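Nestska
About us

Nestska is a home organizing and toy lending business. We sort, pack, store and label the things that pile up in family homes, and we run a lending shelf for toys and play mats that families have outgrown. We work in houses and apartments across Nundley and the towns along the Clorkier road.

How we started

The business began with one garage. Our founder had moved house with three small children and found that most of the boxes marked "toys" held batteries, chargers, holiday decorations, keys, and only a few toys. Sorting them took most of June. A neighbor asked for help with her own boxes, then her sister did, and by the end of that summer there was a waiting list. We rented the ground floor of the old Baláž building the next year and we are still there.

We now look after 400 households. Some see us once, before a move or a new baby. Others have us back every season, usually when the winter clothes go up and the garden things come down.

What we do

Room visits. One or two of us come to your home for a morning or an afternoon. We do one room at a time, starting with the floor, then the seating, then the shelves. Please don't tidy before we arrive. We need to see where things end up on a normal day.

Small items sorting. This is the job we get asked for most. Drawers, baskets, toy bins, the space under the couch cushions. We sort by where a thing will be used, and we label the container on the short side so it can be read on a shelf.

Packing for storage. We supply boxes in two sizes. Anything with a battery compartment is opened and checked before it goes in a box. Fabric items go on top. Each box gets a written list inside the lid and a number on the outside.

The lending shelf. There are 500 items on the shelf at present. Play food, blocks, puzzles, dress-up clothes, floor mats and a few ride-on toys. Members can take up to 12 at a time and keep them for 30 days. Puzzles are counted when they come back. If a piece is missing, tell us and we will write it on the box.

How we work in a living room

Most of our hours are spent in living rooms, where the grown-ups' things and the children's things get mixed together. We clear a patch of floor in front of the sofa and put everything small there before deciding on anything. Blankets and cushions stay on the seats. The owner of the house makes the decisions about what is kept. We ask, we write it down, and we don't argue for or against.

Electronics are always kept apart from toys once sorting starts. Card readers, cables and flashlights go into one shallow tray with a lid. Play food goes in a bin the children can reach. Seasonal toys, such as pumpkins, can stay out if the children play with them all year, and in many homes they do.

Play mats are folded, never rolled, if they are going on our shelf. Rolled mats tip over and take up more room. Please wipe both sides first and let them dry flat. 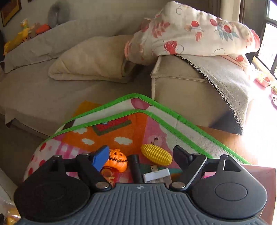

Words and photo: Sem Hoekstra, Nestska

A folded play mat makes a good sorting surface. The green edging shows where to stop, and small things are easy to pick up from it. The group on this one is typical of what we find in a family room: a jack-o'-lantern toy, a yellow toy shaped like corn, a black flashlight and a white USB card reader. By our usual rules that makes two for the toy bin and two for the tray.

Prices and booking

Room visits are charged by the half day. Packing is charged by the box, with the box included. Lending shelf membership is paid once a year and covers everyone at the same address. We send a written quote before any work begins, and there is no charge for the first phone call.

We book room visits two to three weeks ahead. August and the weeks before the winter holidays fill up earlier.

Finding us

We are on the ground floor of the Baláž building in Nundley. Use the side door and ring the lower bell. Returns for the lending shelf can be left in the blue cabinet in the hallway at any time before 6 p.m. Larger items should be handed to one of us at the counter.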